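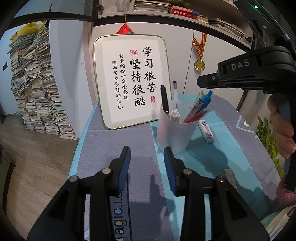
学习很苦 坚持很酷 – studying is bitter, sticking at it is cool.

[plandcombe-registers] Re: Do we index the crossings-out?
From: Nazmiye Ekinci
Date: 10th August

Theerawat Suwannarat wrote:
> I'm on the Cleston burials and the clerk has crossed out a
> surname, written another above it, then crossed that out too
> and gone back to the first. Do I index one, both or neither?
> Also, is "Prydderch" one spelling or four? I have four.
>
> Theerawat

Theerawat,

Index both, put the surviving one first, and mark the other with a V for variant. I know the guide says Q. The guide was written in February by me, with a cold, and Q has since been given to Melahat for the illegible ones.

As for Prydderch, keep all 4 exactly as written. The man had eleven children baptised by three curates and I doubt any of them asked him how he spelled it. We'll join them up under one heading at the end, when Gönül does her merge, and she'd much prefer too many spellings to someone's helpful guess. Last time we had helpful guesses she found a widow buried twice and married in between.

Where we stand: 1,481 entries checked out of 1,604. What's left is mostly the water-stained pages, which we all politely left for each other.

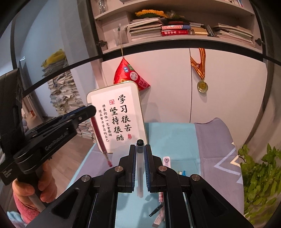

I'll take the worst of those myself, but I'd be glad if somebody would have the two loose sheets from the back of volume two. They seem to be a list of who owed the sexton money. They don't strictly belong in a burial index, but I've read them twice and they're the best thing in the box.

Please stop typing "ditto" where the clerk wrote "do." – type the name out in full. Dayana has just fixed 200 of these by hand and is being very nice about it, in the way that makes you want to leave the room.

Checked files to me by Tuesday, please, with your initials in the last column.

Nazmiye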